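Textile Care and Storage, Week 4: Folding, creasing and why clothes remember

These are my own notes tidied up a bit from Monday's session, so if you were there you can skim, and if you weren't, read the lot before the practical. Bring something from home that creases badly. I don't mind what.

Last week we did washing, and I ran out of time on drying, so let me finish that off first. Most of the creases people blame on folding were already there when the garment came off the line or out of the drum. A cotton shirt left in a heap while it's still damp sets into the shape of the heap. The fibres swell with water, shift about a bit, and then as the water leaves they hold on to wherever they've ended up. Shake it, smooth the seams with your hands, hang it, and you've saved yourself half the ironing (the collar will still want doing, sorry).

Now, fibres. You had the table in the Week 2 handout so I won't repeat it all, but for folding you mostly need to know who forgives you. Wool forgives nearly everything, given a night on a hanger in a steamy bathroom. Polyester doesn't crease much in the first place, but a crease put in with too much heat is there for good. Cotton sits in the middle. Linen is linen! You either iron it or you decide you like it crumpled, and I went over to the second camp years ago. 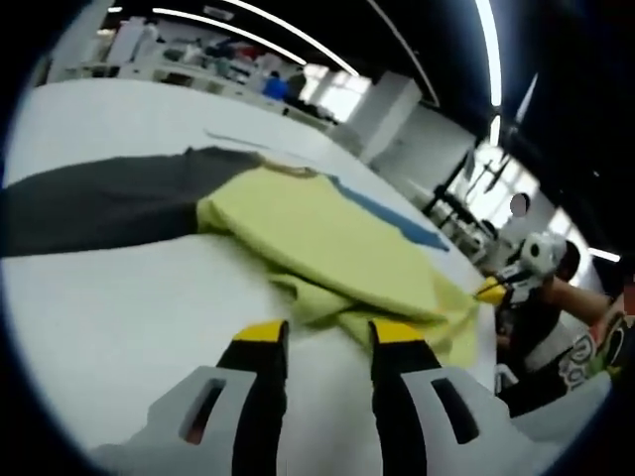 Reading time: 3 minutes (432 words)

Right, the fold itself. Work on a flat, clean surface that's bigger than the garment. Beds are popular and beds are awful, they sag in the middle and your edges wander. Lay the thing face down, smooth outwards from the centre, bring the sides in, then fold up from the hem. Every fold is a place where the cloth is bent double, so fewer folds is kinder, and a soft rounded fold is kinder than a sharp one. Please don't press down on the finished stack to make it look neat.

Weight matters more than people expect. The bottom jumper in a tall pile carries all the others, and it does that all winter. Heavy things go underneath, light things on top, and keep the piles low. Knitwear should never hang for long, by the way. It grows at the shoulders.

Somebody asked about long storage. For things going away from spring until December, wash them first, even if they look clean, as moths go for the skin oils and food marks you can't see. Make sure they're properly dry. Then refold them along different lines once or twice while they're away, so the same threads aren't taking the strain the whole time. Acid-free tissue inside the folds is lovely for anything old or precious. For a T-shirt I wouldn't bother.

For the practical we'll be in the Willdale room, and you'll each fold the same cotton square, leave it under a 200 gram weight for the break, and then compare the crease with one left under 100 grams. Write down what you see before you touch it, and then try smoothing it by hand. The Pathirana reading is the short one in the course pack and it covers crease recovery far better than I can in a lecture. Skip the bit with the graphs if graphs make you miserable, but do read the part on humidity.

Homework: pick one drawer, refold it, and keep notes on what comes out creased over the week.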